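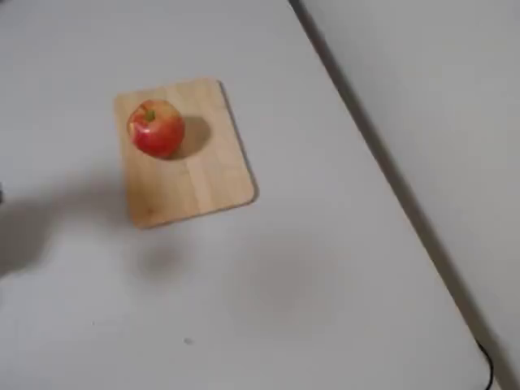

Apple on the cutting board, overhead view, white tabletop. Light from the upper left.

Kasdale Shadow Set – README

Version 4. Maintained by Olaia Cifuentes and Noman Gondal, Lesthorpe manipulation group.

Summary

Kasdale is a set of tabletop pick-and-place recordings made to test one thing: how much a learned grasping policy is thrown off by the shadow of its own arm. Each task has one object, one support and a white table. The object and support are kept plain so that changes in the image come mainly from the lighting and from the arm.

The set goes with the Arain training method, described briefly below. It can be used without it.

Background

Our earlier policies were trained under flat ceiling light and did well on the bench where they were trained. When the same bench was lit from one side, the approach became hesitant. The gripper slowed down over the support, drifted towards the dark patch on the table and sometimes closed short of the object. Bushra Kiani traced this to the image encoder, which was treating the edge of a soft shadow as the edge of something solid. A white table makes the problem easy to see, and we kept it for that reason.

Tasks

lift_apple – grasp the apple on the board and raise it clear.
shift_apple – move the apple to another point on the same board.
apple_to_table – move the apple from the board to the bare tabletop.
apple_to_board – the reverse of the above.

The board is turned by a small random angle before each recording. The apple may start anywhere on it, including close to an edge. Apples were replaced when they bruised, so colour and size vary a little within a task.

Lighting conditions

flat: ceiling panels only.
side: one lamp, ceiling panels dimmed.
side_soft: as side, with a diffuser over the lamp.
mixed: lamp and panels together, levels drawn at random for each recording.

The lamp position is stored per recording. It is fixed for the whole of a recording and never changes part way through.

Contents of a recording

rgb/ – colour frames from the overhead camera
state/ – joint positions and gripper opening
action/ – commanded end-effector motion, in the robot base frame
light.json – condition name, lamp position, lamp level
outcome.txt – success, failure or aborted

Colour and state streams are sampled at 20 Hz and share a clock. Frames are stored as recorded, with no white balance correction. If you normalise colour, do it after splitting by lighting condition, otherwise the side recordings end up too blue.

Arain in short

For every training frame we make a second copy with a synthetic soft shadow laid over the table. The shadow outline is projected from the arm's joint state with a random lamp position, then blurred. The policy sees both copies, and a consistency term penalises any difference between the two predicted actions. No shadow labels are needed and nothing is added at test time.

Two settings matter in practice. The blur radius has to cover a wide range; a single value teaches the network to ignore that value and little else. The weight on the consistency term should be raised slowly over the first 12 epochs. Starting at full weight gave policies that barely moved.

Results

Trained on flat only and tested on side, the plain policy lost most of its accuracy on lift_apple and nearly all of it on apple_to_table. With Arain, lift_apple under side light came close to the flat result. The gain on apple_to_table was smaller. Placing on bare white leaves the policy with few cues for height, and we do not think shadow training can fix that on its own – Alvar Halvorsen is looking at wrist force for the last part of the motion.

Training directly on mixed recordings, without Arain, did almost as well on both tasks. The method is worth using mainly when lit recordings are expensive to collect.

Known problems

Small marks on the tabletop were not always wiped off between sessions. They should not be used as reference points.
The table edge and a cable are in view in part of the set. A crop is provided in crops.csv for those who want only the work area.
In version 2 the lamp position was written with the x and y axes swapped. Fixed in version 3. Results from the older files should be rerun.
Aborted recordings are kept but left out of the default split.

Not suitable for

Cluttered tables, dark or patterned surfaces, shiny objects with hard reflections, or fruit identification. We tried a policy from this set on the darker bench at Breststead and it did not transfer.

Contact

Questions about the files: Noman Gondal. Questions about the training code: Sofia Morais. Please give the version and the recording name when reporting a fault.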